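**1/** Small thread about my white table in Grastcombe. For 2 years it collects everything, and this April I decided to make some order on it.
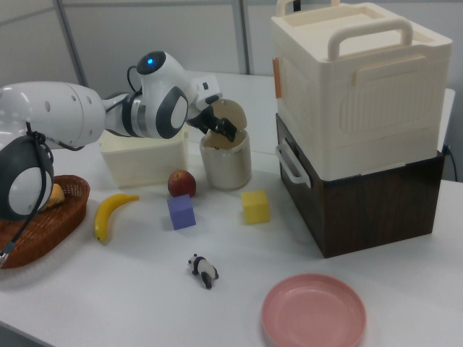 **2/** My first rule is for fruit. It should live in the wicker basket. A banana on the bare table gets forgotten, and an apple goes behind something and I find it much later.

**3/** Second rule: a cup with a lid stays near the middle, where my sleeve does not catch it. I learned this with a full cup of tea, at 7 in the morning.

**4/** Cubes and the little panda are more difficult. I like to see them, so I don't want to close them in a box. Maybe a low shelf from Geltley? Theirs is narrow enough, I measured.

**5/** The stacked boxes can stay on the right for now. If you know a good way to label boxes without glue, please write me. I will try it this evening.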